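Bench book, Skekholm workshop, yellow table
Tuesday

Second session on the tabletop. Left over from last time: the step at the seam between the two panels, the stiffness of the front edge, and whether the Storkier cleaner leaves a film.

Seam first. Straightedge laid across it at three stations, feeler gauge underneath. Step is 0.1 mm or less at the front and the middle, slightly more at the back. Retightened the fasteners below the back station and repeated. No change. Leaving it. A fingernail barely catches.

Level along the long direction is good. Across, the table falls toward the front. One foot pad was wound almost fully in; backed it out a turn and a half and the bubble came back between the lines. Rechecked with 9 kg at the front corner, no visible shift.
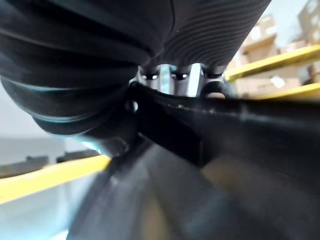 Fig. 1. Ribbed black rubber, metal posts and black bar at close range.

Cleaning. Divided the top into two halves by the seam and used one product on each. Storkier at the dilution on the label, and plain warm water with a drop of dish soap. Microfiber cloth for both, new cloth per half. Left 24 minutes with the door shut. By eye, no difference head on. At a low angle the Storkier half shows faint arcs following the wiping direction. The soap half shows none, but it took two rinses.

Gloss readings with the Khunthong meter, which has now been zeroed on its own tile (it was not last time, so disregard the earlier column):
Storkier half, before 88, after 86
Soap half, before 87, after 88
Repeatability of the meter is one unit at best. I would not read anything into the soap figure.

Glare is still the main complaint with this top. Soft highlights run along the front edge, while the lower left of the skirt panel stays in shade. 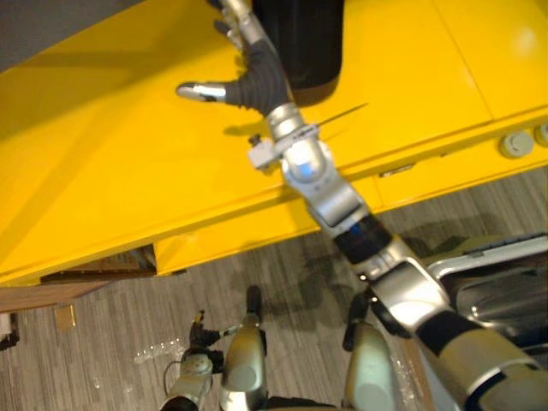
A matte overlay would cure most of it. Fladstead sell one in rolls, 244 cm wide, so the top could be covered without a second join. Against that, the overlay is textured and will hold dust, and the present surface wipes down in a couple of passes. Asked for an offcut before deciding.

Skirt panel: pressed at midspan by hand, slight give, no rattle. Screws checked on the left end only – the right end needs the cover off.

To do
- right end screws
- 100 mm strip of overlay on the soap half, once the offcut is here
- repeat gloss on both halves with the same operator and the same meter position (mark the positions with tape on the edge)
- order foot pads, two spare

Cloths are in the wash bin. Meter back in its case, lower drawer.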